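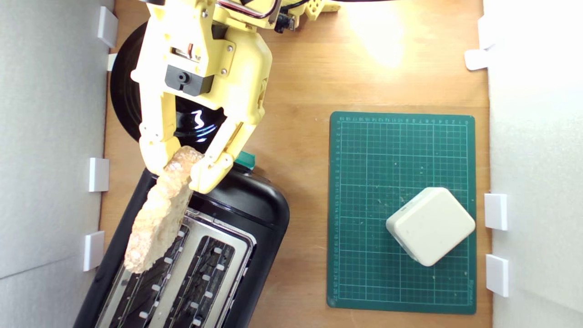 *The toast task at Tornside: slice in the gripper, over the toaster.*

**Wanted: people to drive a robot arm, badly at first, for money**
Posted Aug 13, 2019

We need 26 people to steer a small robot arm by hand while the computer records what they do. The recordings go to Kvam, our learning system, which is supposed to pick up kitchen jobs by copying. I say supposed. I have run the sessions for this project since January and I remain to be persuaded that a pile of examples adds up to a machine that can make breakfast. You don't need to believe it either. People who don't tend to give us better notes.

**What you'd be doing**

You sit at a desk next to the work surface and move a hand controller. The arm follows. The current jobs are toaster jobs: bring a slice over to the slots, line it up, let it in, work the controls at the side. Each attempt is one example. A full session is 85 attempts with breaks, and yes, it gets dull. If you have been told that this is like a video game, you have been misinformed.

Failed attempts are kept and marked as failed. Please don't try to hide them. The last group we used, through an agency called Ulter, was paid per success and sent us a lovely clean set that was no use to anyone, as every slice went in from the same angle at the same speed.

**Who we're after**

- Aged 21 or over
- Able to get to the Tornside workshop for 7 sessions
- Steady enough with either hand; left-handers very welcome, we are short of them
- No robot experience needed. If you have plenty, say so, as we may put you in a separate group
- Willing to write a few plain lines after each session about what annoyed you

**Aiming at the small stuff**

The controls are the part I'd bet against. Getting bread near a slot is forgiving work. Lining two stiff fingers up with a button is less so, and I expect most of your complaints to be about that.

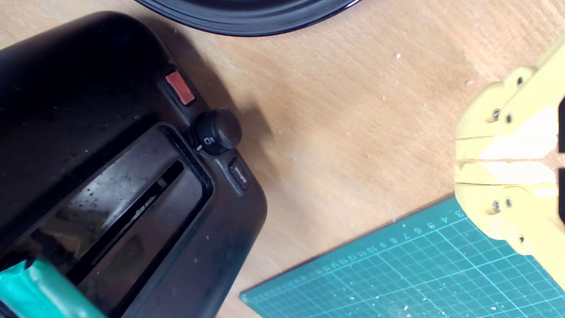
Tomoyo Honda thinks I am too gloomy about this and has asked for a right of reply: the buttons are where people differ most from one another, so those examples teach the system more than any others, and nobody should be put off applying by the person who wrote the advert. Noted. I'd still like to see it work in a kitchen it hasn't met.

**Pay and small print**

Paid by the hour at the Esum casual rate, plus travel. We record the arm, the table and your controller movements. We don't record your face or voice. You can stop at any point and be paid for the session you're in.

To apply, send a short note to the Tornside front desk marked "toast". Tell us which hand you write with and when you're free. No CVs, please.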